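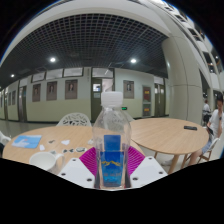

The Table That Eats My Afternoon

I have a theory that you can learn everything about a person from what they unload onto a table in the first five minutes after sitting down. Not their good stuff, not the laptop or the nice pen. I mean the small fry – the bottle, the keys, the half-used pack of gum, the loyalty card with 9 stamps on it that's been through the wash twice.

I've been thinking about this because I spent most of last month sitting at round tables. My editor wanted a piece on shared spaces, the kind where you bring your own water and stay until someone starts stacking chairs, and I said sure, because it meant I could drink coffee and call it reporting. I ended up talking almost entirely about clutter.

My own unload goes like this: water first, always (I carry it everywhere and drink maybe a third of it). Then phone, face down, so I can pretend I'm not waiting for it to buzz. Then whatever was at the bottom of my coat pocket, which this week was a button, two receipts and a hair tie that isn't mine. Then the mug arrives and has to squeeze in wherever it can.

Domingo Medina has a better system, or at least he has a system. He designs interiors for a small studio called Jornetti, and he's fitted out enough cafés and break rooms to have strong feelings about tabletops. He will not put a square table in a room where strangers share. "A square table gives you a border," he told me. "People find their side and they defend it. With a round one you have no idea where your side ends, so you behave."

I'm not sure I behave. I tested this at my own kitchen table, a round one called the Vurkari that I bought secondhand after getting very excited about it at eleven at night. It was 299 dollars new, and I paid 100 and had to carry it down three flights of stairs with my sister, who has not brought it up more than once a week since. Within an hour of getting it home it had mail on it. By the weekend you couldn't have set down a plate!

Domingo says my trouble is that the table is doing two jobs and has furniture for only one of them. If there's no hook, no bench, no spare chair for a bag, the bag goes on the table, and once the bag is there everything else feels invited. So he always asks for one more chair than there are people. I used to find a bag on a chair a little rude, honestly stolen seating, and now I pull one out for mine on purpose.

He also steered me toward light wood, which I'd been avoiding because I thought it would show every ring and crumb. It does. That's why he likes it. On a dark table you can lose a black pen cap for a month, and on a pale one you see the mess early, while it's still six things and a mug. 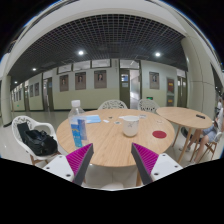 Page last changed: 5 Nov 2025

A bottle and a face mask at the left, a cup closer to the middle, little bits and pieces in between, and then a red coaster lying there with nothing on it. I love that coaster. Every shared table I've visited has one, and the cup is always right next to it. The backpack, you'll notice, got a chair of its own, so Domingo would be pleased. The phone is lying on the other table, and that's a move I respect and can't copy.

The chairs deserve a word too. White ones with cut-out backs have been following me around this whole assignment, and I've come around to them. A solid back makes a wall when you push four of them in around a table, and the room shrinks. With the holes you get some floor and some light coming through, and the place feels less like a waiting room. They're murder to dust, of course. Use a dry paintbrush, a cheap one with soft bristles, and do it before you wipe the seats or you'll be wiping them again.

For the wiping and sorting part I went to Sakda Jaidee, who runs the front room at Montoya, a work-and-coffee place out in Josthorpe with more regulars than outlets. Sakda clears tables all day long and has learned to do it while people are still sitting at them, which takes nerve. He won't touch anything personal. Cups, yes, and coasters get slid back toward the middle. A card or a folded mask stays exactly where it was left, even if it looks like trash, since one time it was a parking ticket stub and he heard about it for a week.

What he does at closing is quick enough that I stole it for home. Everything small gets swept by hand into one shallow dish. No sorting, no deciding. The dish goes on a shelf by the door, the table gets wiped from the center out, and the chairs go in. When the dish is full he goes through it, and he says most of what's in there has answered its own question by then. He once kept a tally and got to 400 items before he gave up, mostly caps and pens, plus one very small spoon.

I bought a dish. It's green, it was on the clearance shelf, and it has been sitting on my table for nine days with the button in it. The two receipts are in there too, and so is my sister's hair tie – she recognized it the moment she walked in, and she didn't take it with her. I'm supposed to be moving the dish to the shelf by the door, but first I have to put up a shelf by the door.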